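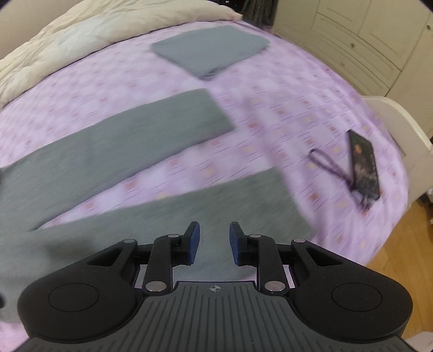
Piras is a card deck for two friends who have been meaning to have a proper talk and keep ending up on the subject of work, parking and what to watch. Forough Kermani wrote the first set of questions for herself and her oldest friend, Roya Vahidi, after the two of them had lived in different cities for so long that their calls had turned into a kind of news bulletin. The cards don't ask for confessions, and plenty of them begin with something small. One of our favorites reads, "Tell me about the last piece of clothing you laid out on the bed and looked at for a while before deciding." A pair of gray-green trousers spread flat on a checked lavender-pink sheet can lead a long way, it seems, to a job interview or a first date or a mother who always had an opinion about hems (Roya talked for most of an evening on that one!).

The deck holds 394 cards, which sounds like a lot until you've had it on the kitchen table for a winter. They come in 6 groups, each with its own colored edge, so you can pull from the gentle end when one of you is tired and save the harder ones for a night when there's time. You don't need to take turns or keep score, and you are very welcome to skip. We'd only ask that the person who draws the card also answers it, at least a little, before handing it over.

New in this edition is a slim booklet by Mahmoud El Idrissi on what to do when a friendship has gone quiet. He writes the way he speaks, slowly and kindly, and he's good on the awkward first message, the one you draft and delete and draft again. There are blank cards at the back too, for questions that only the two of you would think to ask, and people do send us theirs, which we love.

What's in the box
Piras question cards
Booklet, "Picking Up Where You Were"
Blank cards and a cloth ribbon
Lidded cardboard box

Item number: 2136
Made by: Plarnent
Language: English
Suggested age: 16 and up

Playing at a distance
Plenty of pairs share one deck over the phone, with one person drawing and reading aloud. If you'd each like your own, choose the two-deck bundle (item 2041) and the second comes gift wrapped, with room on the tag for a note of your own.

Shipping and returns
Orders are packed within two working days. If the deck isn't for you, send it back within a month, opened or not, and we'll refund the price of the cards.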